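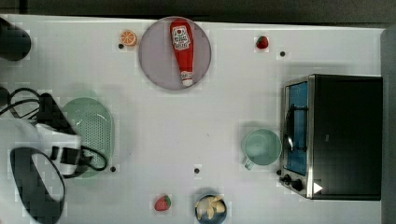

Figure 3. Top view of the Plino cell with the kitchen set laid out. The gripper is at the left and the toaster oven at the right.

3.2 Cell setup and upkeep

The Plino cell was put together in November at our Purkville site and has kept the same layout through all trials reported here. It consists of one arm, a white table and a set of toy kitchen items. The toaster oven stays at one side of the table with its door facing the work area. The colander, plate, mug and bowl may be moved between trials, and the food items are placed by hand before each one.

We use the dark holes in the tabletop as rough guides for placing objects. They are easy to find from above and do not shift when the table is wiped down. An early version of the cell used strips of tape for the same purpose, but the edges lifted and caught on the fingers. The last of the tape was taken off on 12/12/2018, and only trials run after that date are counted.

Cabling took more work than any other part of the setup. The cables have to leave enough slack for the wrist to turn, and the slack forms loops that can sweep over the table. In the first 221 trials, 6 were stopped by hand when a loop touched an object before the fingers did. We then moved the tie point farther up the arm and limited wrist rotation to 220 degrees. A loop still hangs low in some poses – mostly when the arm reaches across to the far side – and the operator checks for this before starting.

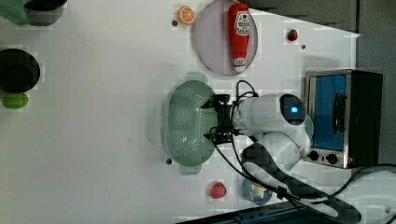

How often does the arm need to be calibrated again?
Once after every 1,000 grasps, and also after any change to the fingers or the cable ties.

Calibration follows the Jurčo routine, which moves the gripper through a fixed set of poses and compares the reported position with the measured one. If the error is too large, the bracket screws are tightened and the routine is run again. In most cases a loose bracket was the cause.

The fingers are wiped with a dry cloth at the start of each session and checked for wear. Worn fingers are replaced as a pair. Spare fingers, ties and screws come from the Prevel parts kit and are kept in a drawer next to the controller. All changes are entered in the cell log with the number of the last trial run – this made it possible to leave out trials affected by a fault that was found later.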